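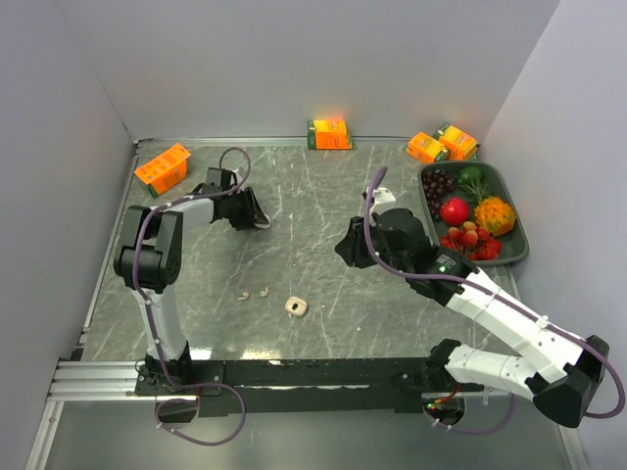 The Fruit That Waits
On keeping a tray of artificial fruit, and what to put near it

When I moved to Puvham in March, I had one table and nothing to put on it. In my parents' home there was always a bowl of fruit in the middle of the table, and also always one soft pear at the bottom which everybody saw too late. I wanted the bowl without the pear. So I began to look at artificial fruit, a little ashamed at first, and then with much interest.

The quality is very different from one piece to another. Apples are the easiest to find and the most difficult to love. A shiny red apple looks like a toy if it lies alone, but place it in the middle of a tray, with other fruit on every side, and the shine becomes useful, for the eye goes there first. Dark purple grapes are good for a corner. They fill the space which round fruit always leaves empty. A green lime at the top keeps the red from being too strong.

My favorite is the horned melon, which some shops sell under the name kiwano. It is orange and yellow with spikes, and I have met guests who did not believe that such a fruit exists at all. Small red fruits are best in a cluster along the edge. Are they lychees or cherries? With the artificial ones I am often not certain, and I have stopped asking in the shop.

The tray matters more than I expected. I tried a white plate, a basket and a glass bowl before I understood that a dark gray tray with a raised rim does the work most quietly. The colors stay bright and the apple does not roll away. Mine came from Trestura and cost 680, more than all the fruit in it, which was 565 for the set. Under the tray I have a gray surface with a marble pattern and thin white veins. It cost 1399 and I ate very simple dinners that month.

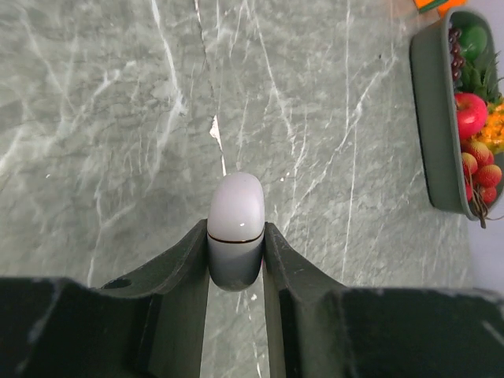
SMALL THINGS ON THE TABLE

Every table collects small objects. A little white capsule with a gray lower half and a thin dark band between them is pleasant to look at against gray-green marble, and I would leave it outside the tray. Beside grapes it looks lost. On the open surface it has space, and the veins make a kind of drawing behind it.

Packaging is another question. Many people hide their snack boxes in the cupboard. I like them in sight if they are of one kind. Four boxes in orange with green bands can live at the back and the side of the table, and one of them may lie tilted. When all stand straight, it becomes a shop shelf. The orange also speaks with the melon, and the green with the lime.

For the cleaning I use a soft brush between the grapes and a damp cloth for the rest. The spikes of the melon hold dust very well, so I begin there. The tray I lift and wipe under it, and after this I put it back in the far right corner, where my elbow cannot reach it.

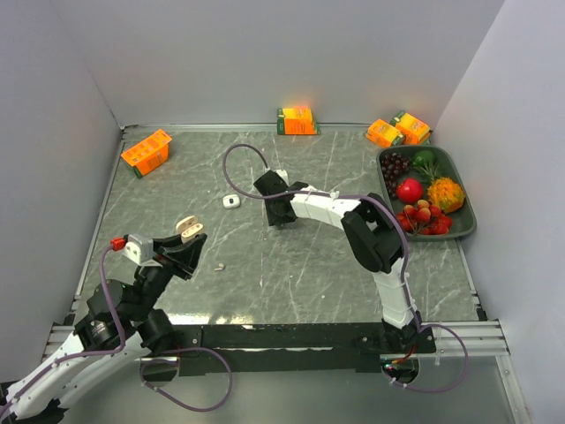 Nuchit wrote to us after our last pages on table decoration and does not agree with any of this. Fruit should be eaten, the letter says, and a house where the lime has no smell is "a house where I would not stay for dinner." The same letter recommends three real lemons and a knife, changed every week.

I have thought about this. For the smell I have no answer. I now keep a real lemon in the kitchen, on the window side, and the tray stays as it was. Next month I go to the market in Rimgate, where I was told there is a stall with artificial figs, some of them cut open.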